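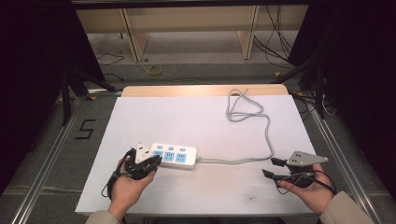
Does moving cable coiling to an automated cell mean the bench operators are no longer needed?

Their work changes, but the posts stay. At Gresero, operators who used to coil and tie cords all shift now set up the cell, teach it new products, and handle the units it rejects.

How to prepare a bench for the changeover

The steps below apply to corded goods such as power strips and extension leads. They assume a Brollik cell with the Umuretti task editor already installed.

1. Pick one product. Choose the item with the most repeat volume and leave the rest on manual benches. Our first line ran 2531 units in its trial week. Mixed products came later, and each one needed its own teaching session.

2. Write down the manual method. Ask the operators to list every motion, including the ones they no longer notice: turning the strip, pulling the cord straight, finding the plug end. Loose cord rarely lies the same way twice — record several starting positions, especially loops and tangles.

3. Demonstrate the task. Two hand-held grippers, one per hand, are enough for a power strip. Hold the body of the strip with one and keep the other open until the cord is within reach. Work slowly. A demonstration that includes a fumble should be marked and kept in a separate folder.

4. Limit sessions. We stop at 50 demonstrations per person per day. Wrist fatigue changes the motion before the operator feels it. Rotate people between demonstration and inspection.

5. Run in parallel. Keep the manual bench staffed until the cell has finished 2000 units. Compare rejects by cause, using the codes in form 3173.

6. Assign the new duties in writing. Each cell needs a named person for setup, for clearing stops, and for rejects. Issa Hattar drew up our duty sheet and reviewed the pay grades at the same time. Do both together. Operators who clear stops are doing technician work and the grade should reflect it.

Known problems

Stiff cords spring back after the second loop. Lower the release speed in Umuretti before changing the grip point.

Sipos fixtures need a shim under the left clamp. The part is not in the standard kit and must be ordered separately.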